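After the break-ins: what to do at home this week
Print | E-mail 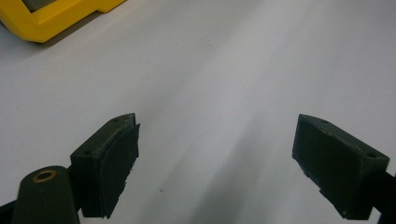 Home tips, Clirkham and district

Police in Clirkham have asked residents to look again at their doors, sheds and windows after five break-ins in the streets behind the Sikora mill. In four of them the thief came in through a door or a window which was closed but not locked. The fifth was a garage in Cindov Road, where a mower and hand tools worth £3,000 were taken while the family was having supper. One man of 60 is helping the police with their questions and they have not told us more.

I was asked by several readers to put together some advice for the house. I am not a policeman, but I repaired locks for many years, and I have spoken also with Dumisani Lekota, who fits doors in our area.

Back door. Lift the handle and turn the key, every time, also when you are in the garden at the front. With many plastic doors, lifting the handle only is not locking it. Try this from outside once and you will see if yours is such a door.

Keys. Do not leave them in the lock, and not on the hook beside the letter box. A thin stick with a wire on it reaches further than one thinks. We keep ours in a kitchen drawer, always the same drawer, so that everybody can find it in the dark if there is a fire.

Sheds. The padlock is usually good and the hasp is usually bad. If you can see the screw heads when the door is closed, anybody can take them out. Change the screws for coach bolts which go through the wood, with a large washer and a nut on the inner side. Put a drop of thread glue on the nut. If the wood is soft around the old holes, move the hasp up by a hand's width and fill the old holes with wood filler.

Windows of the ground floor. A stiff window is a window that people leave on the latch. Clean the track with an old toothbrush and warm water with washing-up liquid, dry it well, then use a silicone spray. Please do not use cooking oil. It becomes sticky by next summer and then it is worse than before.

Tools. Write your postcode and house number on them with an engraving pen, on the metal and not on the handle. Kgomotso Pretorius of Mill Lane got her drill back this way after it was found in a van. She is 83 and did the engraving herself. Take also a picture of each serial number and keep the list in the house, not in the shed.

Lights. A lamp on a timer in the front room is enough for an evening. Set it to go off at a normal bedtime.

If you come home and find the door open, do not go in. Go to a neighbour and telephone from there. Do not tidy anything or wash anything before the police have been, even if it is only mud on the kitchen floor.

The Cokano hardware shop has coach bolts in single pieces, ask at the counter.

Print | E-mail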